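3. Superficie de trabajo

La mesa elegida es de madera clara, con la veta fina y bien marcada, y se usó sin mantel ni tapete. Annelore Harms propuso cubrirla con un hule, pero el grupo prefirió conservar la madera a la vista para comparar el desgaste con el de las muestras de Herrero. Se lijó en 2 pasadas y se aplicó aceite Pludelov, 55 ml por mano, con un secado de 13 horas entre una y otra. 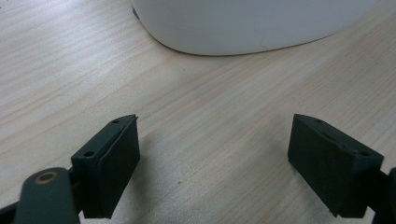 El grano de la última lija fue 300. Cayetano Urquijo anotó que con luz lateral la veta se distingue peor en las zonas más claras – esto complica la revisión de arañazos – y por eso las lecturas se repitieron por la tarde, con la persiana a medio bajar.

3.1. Limpieza

Se usó un paño de algodón apenas humedecido, siempre en el sentido de la veta. Levente Vida se encargó de las manchas de café y Tyra Backlund de las de grasa. Las de grasa necesitaron una segunda limpieza con jabón neutro. Los resultados de agosto figuran en el anexo B.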